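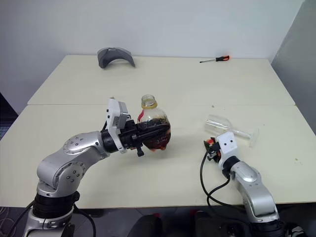 图 4-1 拼接台面与已开盖的瓶装茶样(瓶身横置,瓶口略高)

第4章 拼接台面的布置与瓶装茶样的处理

4.1 适用范围

本章适用于 Varnwood 系列米白色台面桌两张一组的拼接布置,以及在该台面上对透明塑料瓶装茶样进行开盖、倾倒、目视检查、复盖和清理的作业。单桌使用见第3章。玻璃瓶、金属罐和软包装茶样不在本章范围内,按第6章执行。

本章中的“茶样”指带有茶叶碎屑或沉淀的冷浸茶液,液色由浅黄至深褐不等。经过滤的澄清茶液可省略4.6中有关静置的步骤,其余步骤相同。

本章中的“前桌”指靠近操作者一侧的桌子,“后桌”指靠墙一侧的桌子。左、右均以操作者面向墙面时的方向为准。

4.2 场地条件

墙面应为平整素面,浅色为宜。检查茶液颜色时,墙面作为背景使用,不得在作业区正后方张贴告示、挂历或带图案的板材。已有的挂钩和胶痕应在布置前清除。

靠墙一侧可用墙面净长不得小于2,927 mm。该数值已包含两端的通行余量,测量时从踢脚线上沿量取,不计门套和窗套。

地面应平整、不吸水。铺有地毯的房间需先在前桌下方铺设防水垫,垫子外缘超出前桌外沿300 mm。

照明采用顶部均匀漫射光。台面上出现明显的灯管倒影时,调整灯具方向或更换灯罩,不得在台面上铺布遮挡。自然光直射台面的时段应放下窗帘。

注:Prurach 型灯罩在出厂时带有一层保护膜,未撕除时光色偏黄,会影响4.6的比色结果。

4.3 所需物品

茶样作业开始前,按下表所列备齐。表中未列的物品不得放在后桌上。

接液容器:白色内壁,带刻度,容量2,000 ml,每组台面一只。
比色杯:无色透明,平底,杯壁无印花。
瓶盖托盘:浅口,带编号格。
吸水布:不掉毛,干、湿分开放置。
中性清洁剂:按产品标签稀释。
防滑垫:薄型,浅色,尺寸大于瓶身横置时的投影。
水平尺:长度能够横跨拼缝。
标签纸与油性记号笔。
作业记录表。

托盘和接液容器如使用 Marar 配套件,可直接放入前桌的定位槽。使用其他来源的容器时,需在容器底部加防滑垫。

4.4 两桌拼接

注意:搬动桌子须由两人完成。抬桌时握住桌框,不得握台面边缘。

1. 检查两张桌子的台面。台面有起翘、缺口或渗色的,不得用于拼接,退回库房。

2. 将后桌移至墙边,长边与墙面平行。台面后沿与墙面之间保留一指宽的间隙,供擦拭时布料通过。

3. 逐一旋转后桌的调平脚,用水平尺沿长、短两个方向检查。气泡居中后拧紧锁母。

4. 将前桌移至后桌前方,两长边相对,缓慢推合。推合过程中手指不得放在两桌之间。

5. 目视检查拼缝。拼缝应为一条宽度一致的直线。一端紧、一端松时,把前桌拉开,重新对正后再推合,不得用脚踢或用身体顶撞桌框。

6. 把水平尺横跨在拼缝上,检查两台面高度。手指沿拼缝划过时感觉到台阶的,只调前桌,后桌不再动。

7. 从桌下安装连接扣。先装两端,后装中间,全部扣合后再逐个拧紧。

8. 在前桌中部双手下压,再在两端下压,台面不应有晃动或异响。

注:拼缝处不做密封。需要长时间使用的台面可在拼缝上贴透明防水带,防水带在每班结束后撕除,残胶用中性清洁剂擦去。胶带留置过夜后会在米白色台面上留下一道浅痕,较难去除。

4.5 台面分区

拼接完成后,台面按下列方式分区。分区线用可移除的细胶带标出,也可以只在四角作点标记。

左区:开盖与倾倒。瓶装茶样的横置、倾斜操作均在左区上方进行,接液容器放在左区靠前的位置。

右区:托盘、吸水布和比色杯。右区不得放置已开盖的瓶子。

后桌:待检茶样与已检茶样,两者之间留出明显间隔。待检茶样一律直立,瓶盖旋紧,标签朝前。

拼缝两侧各留一掌宽的空带,瓶子和杯子不得压在拼缝上。

左手为惯用手的操作者可将左、右两区对调。对调后应在作业记录表的“台面”栏注明“反置”,同一班次内不得再次调换。

4.6 瓶装茶样的开盖与倾斜检查

警告:茶样温度高于室温时禁止横置。刚浸泡完毕的茶样须直立冷却,冷却前不得旋紧瓶盖。

4.6.1 准备

1. 核对瓶上标签与作业记录表。瓶肩处有色带的,记录色带颜色;图4-1所示瓶子的瓶肩为红色细条。

2. 将瓶子直立静置30分钟。静置期间不得移动桌子,也不得在同一台面上进行擦拭。

3. 隔着瓶壁观察沉淀。沉淀明显分层的,记录为“分层”;碎屑仍悬浮在液中的,记录为“悬浮”。

4. 擦干瓶身外壁。瓶身有水珠时不得夹持或握持。

4.6.2 开盖

1. 将瓶子移到左区上方,保持直立。

2. 固定瓶身中部,旋开瓶盖。固定瓶身的力度以瓶壁不内凹为限。塑料瓶壁内凹时液面上升,装液较满的瓶子会从瓶口溢出。

3. 将瓶盖内面朝上放入瓶盖托盘,格号与茶样编号一致。

4. 检查瓶口。瓶颈上残留的浅黄色圈环属于正常情况,无须拆除。圈环断裂或有毛刺的,用手取下,放入废料盒,不得用刀具切割。

5. 检查瓶口螺纹。螺纹上粘有茶叶碎屑的,用湿的吸水布由内向外擦去。

4.6.3 倾斜检查

1. 确认接液容器位于瓶口正下方或可能的溢流方向上。

2. 夹持或握持瓶身中部,缓慢放倒。瓶口一侧始终略高于瓶底一侧,使茶液集中在瓶底端。

3. 瓶身接近水平后停住。液面离瓶颈内沿过近时应立即抬高瓶口,该瓶改为只做直立检查。

4. 透过瓶壁观察茶液。瓶底端液层较厚处与中段液层较薄处的颜色通常不一致,同一瓶茶样可能在中段呈深褐色,在底部呈红褐色并带橙色。记录时分别填写“中段”和“底端”两栏,不得取平均描述。

5. 观察深色颗粒。颗粒的分布、大小以作业记录表附页的文字等级表示。颗粒来源不能确定时填写“未定”,不得自行判断为茶叶。

6. 将瓶子缓慢扶正,放回左区防滑垫上。

注意:倾斜过程中不得转动瓶身查看背面标签。标签内容应在4.6.1第1步中读完。

注:瓶身中部被遮挡属正常情况,观察以瓶肩至中段前侧和瓶底端为准。需要查看被遮挡部分时,扶正瓶子,换位固定后重新放倒,记为第二次检查。

4.6.4 倒样与比色

1. 将比色杯从右区移至左区,放在接液容器旁。

2. 瓶口靠近杯口上沿,但不接触。缓慢倾倒,液面到达杯身中线时停止。

3. 停止倾倒后,瓶口在接液容器上方停留片刻,待末滴落下后再扶正。

4. 将比色杯放到后桌靠墙处,以白色墙面为背景读取颜色。读取时视线与液面平齐。

5. 填写结果。两人读数不一致时,由第三人重新读取,前两次读数保留,不得涂改。

4.7 复盖与存放

1. 用干的吸水布擦净瓶口外侧。

2. 从对应编号格中取回瓶盖,确认内面无异物后旋上。先反向轻旋半圈,螺纹落位后再正向旋紧。

3. 将瓶子横过来检查渗漏,瓶口朝向接液容器。发现渗漏的,重新旋盖一次;仍有渗漏的,将茶液全部倒入接液容器,空瓶报废。

4. 在瓶身无标签处贴“已检”标签,放到后桌已检一侧。

5. 已检茶样当班处理完毕。需要留样的,移入冷藏柜,不得留在后桌上过夜。

本作业取出的茶样不得饮用,也不得与休息区的饮料放在同一柜内。

4.8 溢漏处理

少量溢漏(未到达拼缝):

1. 将已开盖的瓶子扶正或移开。
2. 用干的吸水布从外缘向中心收拢茶液。
3. 用湿布擦拭一遍,再用干布擦干。

溢漏到达拼缝:

1. 停止该组台面上的全部作业,所有瓶子旋盖。
2. 用干布覆盖拼缝,吸去表面茶液。
3. 从桌下松开中间的连接扣,再松开两端的连接扣。
4. 把前桌拉开,擦净两桌的侧边和桌框上沿。
5. 检查地面和防水垫,擦干。
6. 按4.4第4步至第8步重新拼接。

注意:不得用吹风机吹干拼缝。热风会使封边条脱胶。

溢漏后留下的茶渍,先用稀释后的中性清洁剂湿敷,再用清水擦净。禁止使用钢丝球、去污粉和含氯漂白剂。米白色台面经漂白剂处理后会出现发白斑块,不在 Varnwood 保修范围内。

4.9 班后清理

1. 将接液容器中的茶液经滤网倒入水池,茶渣倒入废料盒。容器内液位达到上刻度线时,应提前清空,不必等到班后。

2. 清洗接液容器、比色杯和瓶盖托盘,倒扣沥干。

3. 按后桌、前桌的顺序擦拭台面,每桌由左至右,擦布折叠后换面使用。

4. 擦拭墙面下部。墙面上的茶渍用湿布轻按吸去,不得来回摩擦。

5. 撕除拼缝防水带和分区胶带。

6. 检查连接扣和调平脚锁母。松动的拧紧,并在作业记录表上签名。

每周三班后增加一次拉开清理:拆开连接扣,前桌全部拉出,清洁后桌前沿和两桌之间的地面。

4.10 常见问题

现象:拼缝在作业中逐渐变宽。
处理:检查前桌调平脚锁母是否拧紧,检查连接扣是否全部扣合。地面有坡度时,在前桌外侧两脚处加装止滑座。

现象:水平尺在单桌上居中,横跨拼缝时偏移。
处理:两桌各自水平但高度不同。按4.4第6步调整前桌,四只调平脚旋转相同圈数。

现象:静置后茶样仍为悬浮。
处理:按“悬浮”记录,继续作业。不得延长静置时间,不得离心或过滤后再检查。

现象:瓶身放倒后茶液来回晃动,颜色无法读取。
处理:保持角度不变,待液面静止后读取。再次晃动的,检查台面和瓶身固定是否松动。

现象:比色杯读数普遍偏红。
处理:检查背景墙面是否有有色物体反光,操作者着装颜色是否过于鲜艳。确认灯罩保护膜已撕除。

现象:瓶盖旋上后歪斜。
处理:旋下瓶盖,检查瓶颈圈环是否上移。将圈环推回原位后重新旋盖。

4.11 记录与更换件

作业记录表每组台面一份,不得两组合用。写错时划单线更正并签名。

连接扣、调平脚、封边条和定位槽垫片为可更换件,向 Dristedham 备件库申领,申领单上须写明桌子背面铭牌上的批次号。前、后桌批次不同时,两个批次号均须填写。

台面板不单独供应。台面损坏时整桌更换,更换后两张桌子的颜色如有差异,把较新的一张作为后桌使用。

本章编写:Jagadeesh Murthy
本章审核:Jairo Marulanda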